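Bags, Liners, Wraps and Dishcloths

These notes cover the thin stuff in a kitchen: grocery bags, trash can liners, plastic wrap, wax paper, dish towels and dust sheets. Most of them came out of one small kitchen in Flulville with a single closet and four drawers. Use what fits your own space.

Saving grocery bags

Decide how many you want to keep and stop there. We keep 24. That is enough for the bathroom can, wet shoes, lunch leftovers and the odd thing somebody needs to carry home. Anything past that goes back to the store bin on the next trip.

Sort before you put them away. Hold each one up by the handles and look at the bottom corners against a window. A bag with a hole is still fine for dry trash or for padding a box, but keep it apart from the good ones. Shake out crumbs and receipts over the sink. A bag that held meat or fish goes straight in the trash.

If a bag is damp inside, turn it inside out and hang it on the faucet overnight. Putting away one damp bag will make the whole drawer smell.

Folding

Lay the bag on a flat surface and line up the side creases. Smooth from the bottom toward the handles to push the air out. Fold in half the long way, then again, so you have a strip a little wider than two fingers. From the bottom corner, fold up in triangles, the way a paper football is made, until you reach the handles. Tuck the handles into the last pocket.

It takes practice. The first few come out fat and loosen in the drawer. Marianna Nowicki does not bother with triangles and rolls hers instead, starting from the closed end, with a rubber band around the middle. Hers stay tight for months and take up no more room.

A tissue box makes a decent dispenser if you would sooner stuff than fold. Thread the handles of each new bag through the handles of the one before, and they will pull out one at a time.

Opening a bag that sticks to itself

Dampen your thumb and first finger on a wet sponge. Pinch the top edge near a handle and slide the two layers against each other. Don't pick at the middle of the edge, where there is nothing to hold. Small produce bags open faster if you rub them between flat palms first.

For a tall can liner, get the mouth open, hold one corner in each hand and swing it down hard once so it fills with air. Then drop it in the can. Poke the bottom corners down last.

Stopping a liner from slipping

Any of these work:

- A wide rubber band around the rim, over the liner.
- Two adhesive hooks stuck upside down on the outside of the can, one on each side, with the liner's handles looped over them.
- A knot in the slack at the back. Gather the extra in your fist, twist it once and tie it.

If the liner is hard to lift out when full, the can has no way for air to get in underneath. Drill a small hole low on each side of a plastic can, or run a piece of stiff tubing down the inside wall behind the liner. Danjuma Afolabi drilled his on the bottom and regretted it the first time something leaked. Go an inch or two up the side.

Keep the spare liners at the bottom of the can, under the one in use.

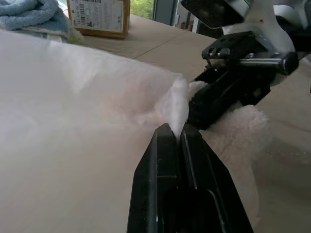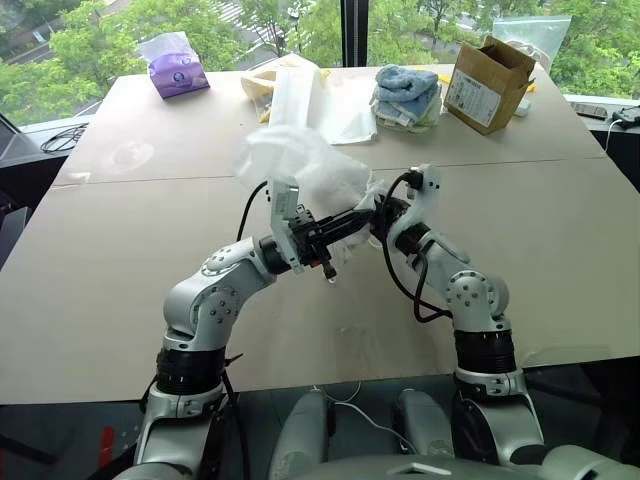 Page last changed: 2019-09-17

Plastic wrap

Push in the tabs at both ends of the box before you use the roll. A lot of boxes have them and they hold the roll in place while you pull. If yours has none, a toothpick through the cardboard into each end of the core does the same.

Wrap kept in the refrigerator clings less to itself and more or less normally once it is on the bowl. Wipe the rim dry first. On a plastic bowl, go all the way around and stick the wrap to itself underneath.

When the end of the roll gets lost, press a piece of tape on the roll, sticky side down, and lift. Move it along a half inch at a time till the edge comes up. If the edge tears on a slant, cut through the outside layer the whole length with a fingernail and throw the scrap away. Trying to even it out by pulling wastes more.

The cheap long rolls sold for restaurants are worth it if you have a place for them. Ours was marked 3000 feet and lived on top of the refrigerator. The cutter strip on the box wore out well before the wrap did. We used scissors after that.

Wax paper and parchment

They are two different things. Wax paper smokes in a hot oven, so keep it for rolling dough, lining a cookie tin and separating burger patties in the freezer. Parchment goes in the oven.

To make parchment lie flat on a sheet pan, crumple it into a ball, open it up and spread it out. It will stay put. A dab of butter under each corner helps too. Parchment can be used again for cookies until it turns brown and starts to crack at the folds.

Dish towels

New cotton towels don't dry anything until they have been washed. Run them through warm water once or twice before you put them to work, and skip fabric softener on towels altogether. It leaves a coating and they push the water around.

Keep two kinds and store them apart. Thin flat-woven ones are for glasses. Thicker ones are for hands and counters. A stripe sewn along one edge of the hand towels saves arguments — use whatever thread is on the machine.

For a sour smell, soak in hot water with a cup of white vinegar for an hour, then wash as usual. Never put vinegar in the same water as bleach. Dry the towels completely before folding.

Grease stains: rub in a drop of dish soap while the cloth is still dry, leave it ten minutes, then wash. Tea and coffee: cold water right away, from the back of the cloth.

Folding a large sheet on your own

This goes for tablecloths, dust sheets and painter's plastic alike. Find two neighboring corners. Put one in each hand, arms wide, and let the rest hang. Bring your hands together so the corners meet and take both in one hand. Run the other hand down the hanging edge to find the fold and give it a shake. Lay it on the table or the bed and finish there. Trying to do the last folds in the air gets you a wad.

With two people, stand facing each other and agree before you start who walks. Jaruwan Meesuk irons her tablecloths with the last fold left out and rolls them on a cardboard tube, so there is only one crease down the middle.

Painter's plastic should be folded with the dirty side in. Let any drips dry first. Write the size on a strip of masking tape and stick it on the outside, or you will be unfolding all of them next time.

Protecting a table

A flattened carton is good for glue, paint and polish jobs. Open it along the seam, lay it printed side down and tape it at the corners with painter's tape. Change it when it gets soft. Newspaper can leave ink on light wood if it gets wet. Plastic alone lets spills run to the edge and onto the floor, so put an old towel on top if you are working with anything runny.

What to throw out

Cleaning out the drawers in September, we got rid of 7 lids with no bowls, a brittle shower cap, and one box of sandwich bags that had lost their seal. Bags that feel sticky or crackle when you bend them are done. So are rubber bands that don't snap back. Twist ties keep forever, but a handful is plenty.

The tip about tape on the wrap roll was sent in by Stefaniia Hrytsenko. If you have a better way to keep bowl lids together, write to us. The file rack we tried wasn't deep enough.

Contact | © Korkska Kitchen Notes | Back to top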